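Chapter 4
Simulating the Cell Before You Build It

In this chapter:
Modeling the bench and the arm
Choosing test parts
Lighting and shadows
Moving the program to the shop

Chapter 3 ended with the Pullasel arm bolted to its stand and wired to the Nandon controller. The joints move, the stops are set, and the emergency switch cuts power to all axes. Leave the real arm switched off for now. The work in this chapter is done on a computer, in a simulated copy of the workspace.

A simulated cell has the same parts as a real one: a floor, a work surface, an arm with its joint limits, a gripper, and objects for the gripper to reach. Model the work surface first. Measure your bench at both ends, as shop benches are often out of square, and enter the larger value. Place the arm's base next, then the gripper. Load the small parts last. If they are loaded before the table has a collision surface, they fall through it when the clock starts.
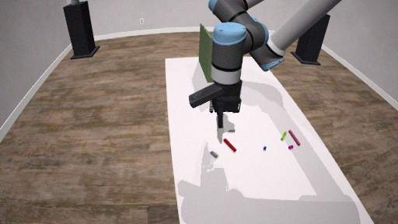
Set the collision margin between gripper and table to 2 mm. A smaller margin allows a closer approach but leaves little room for error in the base measurement, and that error is carried over to the real bench. The margin can be reduced after calibration, which is covered in Chapter 6.

Test parts should be simple. Short rods in several colors and lengths are enough for a first sorting program. A rod has one long axis, so the gripper's approach angle is set by a single rotation about the vertical. Scatter the rods at mixed angles. A program tested only on parallel rods may pass every run and still fail in the shop.

Add at least one larger object that the arm has to clear. In our layout it is a green block, and the path planner treats it as fixed. Give any such object its full height in the collision model, including sloped faces and points.

Lighting matters if the program finds parts by color. A shadow lowers the brightness of the table and of any part lying in it, and a gray rod in shadow is harder to separate from the background than a red one. Keep the shadows turned on during testing. The Triệu workshop build, described in Appendix B, used a set of 2,037 rendered views, and around 70 of them were set aside for checking the color thresholds.
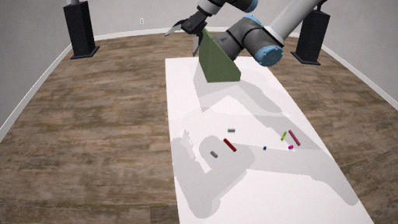
How many simulated runs are needed before the program is tried on the real arm?

For the sorting program in this chapter, plan on 2,000 runs with the parts placed at random each time. Log every contact between the gripper and the table, and correct the cause of each before moving on.

4.1 Setting Up the Workspace File

The workspace file lists each object with its position, rotation, and mass. Positions are given in millimeters from the center of the arm's base. Open the blank Amine template and save it under a new name before making changes.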